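4.2 Positioning the lamp

1. Set the base flat on a level table, clear of the edge.
2. Hold the base steady and turn the shade toward the work area.
3. Keep the shade at least 300 mm from paper or fabric.
4. Route the power cord away from chair wheels.

CAUTION: Do not lift the lamp by the shade.

Note: The stem does not extend. For a higher light position, see 4.5.

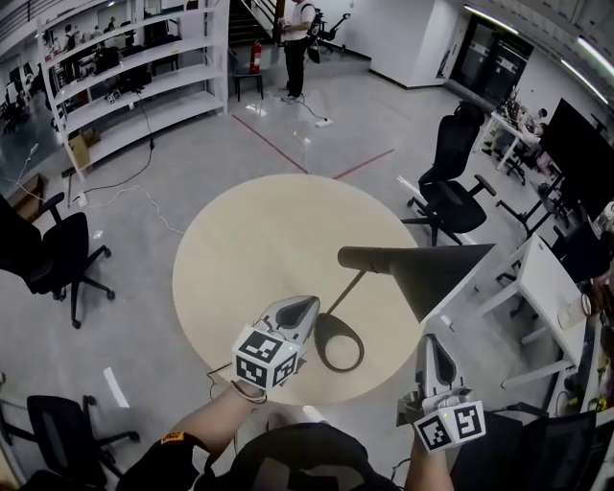
Fig. 6. Lamp on a round table, shade angled to the right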